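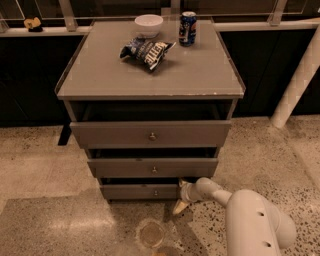

Yanti Pangaribuan disagreed with this reading when she saw our first draft, and said that a drawer left ajar at the bedside should be counted as a drawer in use, in the same way that a book left face down is a book being read. We took up the point, and the coding described in this section follows her suggestion. An earlier version had only two states for a drawer, open and closed, and it put a gap of a finger's width in the same group as a drawer pulled out to its stop.

4.2 Tops and drawers in small bedside furniture

Of the 300 diaries we sent out in Brundville, 121 came back complete enough to code. Nearly 60 of these covered a nightstand with drawers. The rest covered open shelves, stools, chairs, and in a few homes the windowsill or the floor, and they are treated in Section 4.3.

Diary keepers wrote down what was on top of the furniture each evening before bed and again each morning. They also marked each drawer on a small line drawing as shut, ajar, or out. We did not ask them to list what was inside the drawers. The Gurketby study did ask, and many of its households dropped out partway through. We wanted full weeks more than we wanted full inventories.

Food and drink turned up on the tops more often than we had planned for. The form had boxes for lamp, clock, phone, glasses, medicine, and reading matter, and one line at the bottom for anything else. That line filled up quickly with cups, bowls, cans, and snack bags. Fitriani Nugroho recoded these entries into two groups, things to be washed and things to be thrown out, and we have kept her groups. A bowl and a soda can may arrive at the bedside on the same evening, but they go back to different places, and in the diaries they often did not go back on the same day.
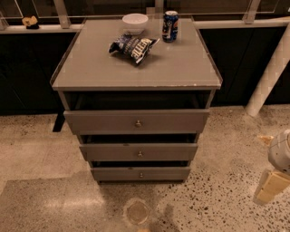 Figure 3. Three-drawer nightstand with a bowl, a can, and a bag of chips on top. All three drawers are coded "ajar."

The raised lip found on many nightstands deserves a note. It keeps a pen or a pill bottle from rolling off, and several diary keepers mentioned it for that reason. It also makes the top slower to wipe, with crumbs collecting along the inside edge. Rizal Yeoh checked the diaries for any link between a lip and how often the top was cleaned and found none that we would want to report on a sample of this size.

Wear was recorded on the home visits only. The visitor looked at the front edge of the top, the knobs, and the drawer faces, and gave each a grade on the Latuheru scale. Chipped paint along the front edge was graded separately from chips elsewhere. We had expected the edge nearest the bed to be the worst and this was often so, but furniture gets moved and turned, and we did not ask for its history.

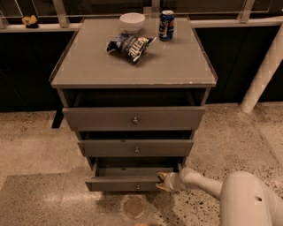
Bottom drawers gave the coders the most trouble. In the diaries they were the drawers most often left blank on the line drawing, and when we asked, people said they had not looked down that far. On the visits the question was easier to settle. Where the bottom drawer stands out farther than the two above it, so that its gray inner sides and floor can be seen from over the top, we code it as "out" and the others as "ajar," even if the difference is small. Elaheh Hosseinzadeh and Ikhsan Menon coded the visits separately using this rule and then compared their sheets. Most of their disagreements were about middle drawers, where the gap is partly hidden by the drawer above when the coder is standing. The coding sheet now tells the coder to crouch — a change made too late for the February visits, which we have left as they were.

We make no claim about tidiness from the drawer codes alone. A household in the Wirnus district kept every drawer shut for the whole diary period and also reported the fullest tops in the sample. Section 4.4 compares the two measures home by home.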